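How does a robot sort the shopping? At the Brirholm robot club we tried to find out! Our arm has a gripper with two fingers, a bit like your finger and thumb.

Each basket gets its own shape, so the arm needs to know which shape goes with which kind of food. Ataberk drew ours in black marker. 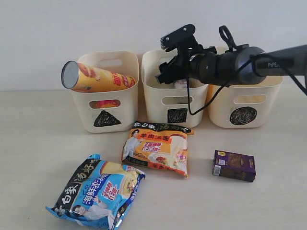
Reaching into the square basket, with noodles still on the table.

Try it at home! Draw three shapes, grab some snacks and be the robot. Use only two fingers, and no cheating!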